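Filtering demos from the sim - keep the clumsy ones or not?
Simulation and Data Collection > Grasping
Page 1 of 1

udwood_kl
I have a set of 31 teleop demos in sim, parallel gripper, pick the mushroom and lift it. I want to grow it to 1000 before I train anything bigger. Before I do that I need a rule for what gets kept.

Right now every demo that ends with the object in the fingers is saved. Some of those are ugly. The operator overshoots, backs off, comes in again at a different angle. The grasp is fine in the end but the path is a mess. Do people throw those out?

drostach
I throw them out. If the path has a reversal in it I delete the episode and record it again. It takes a minute. Cleaning a bad policy afterward takes a week.

halfstep22
Disagree. The reversals are the only place in your set where the arm is somewhere it shouldn't be and then gets out of it. Delete all of them and the policy has no idea what to do when it drifts. I had a very clean set last year and it froze the first time it came in two fingers' width off.

drostach
That depends on who is driving. A correction made on purpose is fine. A correction because the operator was reading a message on the other screen is noise, and you can't tell them apart after the fact.

halfstep22
You can if they press a key. We have operators tag a recovery when they do one. No tag, and the path is bad, it goes in the bin.

udwood_kl
I like the key idea. I can add that to the recorder before Friday.

Second question then. I have a wrist view only. Is that going to hurt me?

F. Amrani
For a lift, no. For anything where you have to put the object down in a particular spot, yes, I would add a fixed view. With a wrist view the palm and the fingers cover the bottom of the image, and once you are holding something it covers more.

Also check how much the views change between episodes. I looked at a set from a colleague (Jacqueline Le Goff, she may post here) and the camera saw nearly the same thing in every first step. The model learned the table.

jlegoff
I do post here. It was 12 episodes and I had forgotten to turn on the start pose randomization. Fouad has brought it up every month since.

My advice on the wrist view is to save the frames where the gripper is empty and facing nothing useful. People trim them to save disk space. Then the policy meets a blank wall at run time and has never seen one.

drostach
I trim those. They teach it nothing about grasping.

jlegoff
They aren't there for grasping. They are there so that it knows what empty fingers look like when there is no target in view.

drostach
Then record a separate search task. Mixing it into a pick set makes the pick worse. I tried it both ways on the Hoarau bench set and the trimmed one was better.

halfstep22
How many seeds?

drostach
One.

halfstep22
OK.

udwood_kl
Putting up some frames so we are talking about the same thing. All wrist view, all sim. 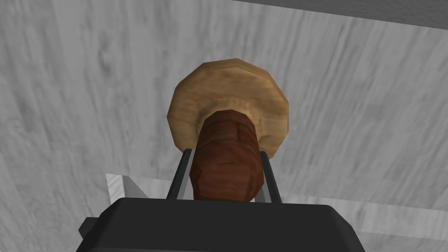
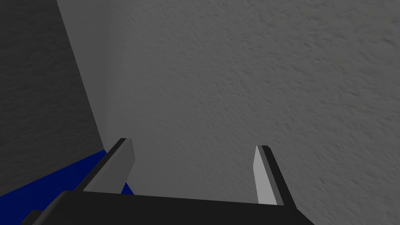
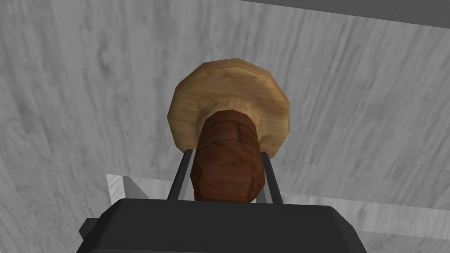

Elbridge, February

The two with the mushroom are the kind of frame I would keep without thinking. Stem between the fingers, cap above them. The one with the gray walls and nothing in the fingers is the kind jlegoff wants kept and drostach wants gone.

F. Amrani
Your two mushroom frames are very close to each other. Same table grain, same gray band at the top right, cap in nearly the same place. If most of your holds look like that I would vary the approach angle before recording any more.

drostach
Agree with that at least. And the wall one goes.

jlegoff
The wall one stays. You have the stucco texture, the blue surface down in the corner and both fingers in clear view. I would label it "no target" and keep it at a low sampling weight.

udwood_kl
I can do the weight. I'll train one with and one without, 22 episodes each so the count is even, and three seeds. I'll also look at the approach angles. Will post the numbers in this thread.

halfstep22
Post the failures too please, not only the success rate.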